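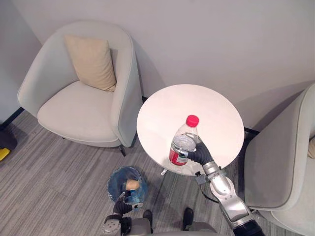

## Tuning grip force for plastic bottles and paper

These notes cover the grip settings for the two-arm build in the shared workshop. They assume both arms are mounted, homed and talking to the Sodex controller board. If the hands have not been calibrated since the last firmware change, do that first.

A bottle and a ball of paper need different settings. A thin-walled bottle dents under too much force and slips under too little. Paper hardly pushes back, so a hand waiting for a force reading will keep closing.

### What you need

- Controller board with the April firmware or later
- Votden hand driver, one per arm
- Kitchen scale
- A 500 ml bottle of water, cap tight
- Scrap paper
- Wastebasket with a liner
- A low table the arm can reach with the elbow bent

### Bottle

1. Set the speed limit on both arms to 12 percent. Leave it there until the last step.
2. Open the hand fully and bring it in from the side, level with the middle of the bottle. Stay off the cap and the shoulder.
3. Close the thumb first until it touches, then the fingers. In the Sternden config this is `close_order: thumb, fingers`.
4. Start with `grip_limit: 600`. The value is in raw driver counts and does not convert to newtons.
5. Lift just clear of the table and hold. If the bottle slides, set it down and raise the limit in small steps.
6. Look for dents under the fingertips. If the wall buckles before the bottle holds, the finger pads are worn or the hand is too high.

Do not go past 3,000 counts on a plastic bottle. Weigh the bottle and write the weight next to the setting. A half-full bottle has a softer wall and needs its own entry.

### Paper

1. Switch the other hand to position mode: `mode: position`.
2. Close to a fixed width slightly smaller than the paper ball.
3. Move over the wastebasket and lower the fingertips just past the rim.
4. Spread all fingers at once. Opening the thumb alone tends to leave the paper hooked on a knuckle.
5. Raise the hand straight up before moving sideways. Fingers catch on the liner otherwise.

### Cable check

With the speed still limited, turn each wrist to both ends of its travel. Any external cable needs enough slack for the full turn without catching on the table edge. Pasaribu clips hold well on the wrist segment but work loose on rounded joints.

### Saving

Save each hand as a separate profile, restart the board and repeat both tests once before raising the speed limit.

Last revised May 2019.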